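Youth Theatre Places at Cutport: Notes for Families

4 February 2021

Applications for the Cutport youth theatre programme remain open, and I have been asked by several families to set out the arrangements in one place. The programme is intended for young people aged fourteen to eighteen who wish to learn how a production is made, whether or not they have appeared on a stage before. There is no charge for tuition, and travel costs within the town can be claimed back each month.

We received more than 300 enquiries last year and were able to offer 82 places. The same number will be available on this occasion. Applicants are asked to send a short letter explaining what they would like to learn. Recordings and photographs are not required, and school marks are not considered.

Teaching is divided between the rehearsal room and the workshops. Mutua Simiyu will again lead the acting classes, and Torben Oltmanns will teach lighting and sound. Costume is taught by Lionel Parsons, who has asked me to mention that sewing experience is welcome but not expected.
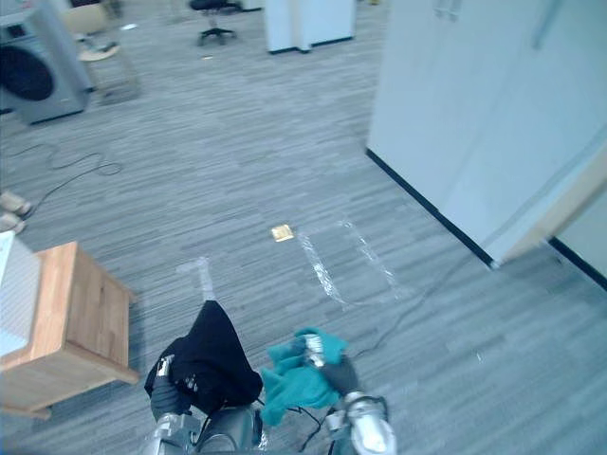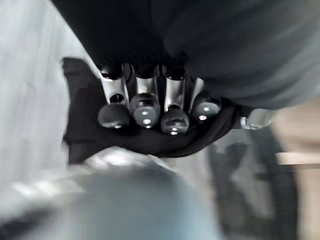
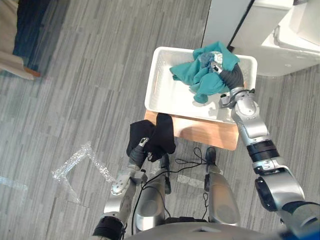

All participants spend their first six weeks moving between departments before choosing one in which to continue. Those who choose stage management will also attend the evening meetings of the adult company, with the written consent of a parent or guardian.

The final production is planned for June in the Grollo Hall, which seats 445. The play has not yet been selected. Jenő Fodor has put forward two titles, both with large casts, and the participants will read them aloud before a decision is taken. My own preference is for the older of the two, though I shall not have a vote.

Should it not be possible to admit an audience, the performance will be recorded and a copy provided to each family. A grant of 2,000 pounds has been set aside for this purpose.

Letters should be addressed to the programme office at Cutport and marked for the attention of Bernd Wiegand. Applicants who need the form in large print should say so when writing, and a copy will be sent by return of post.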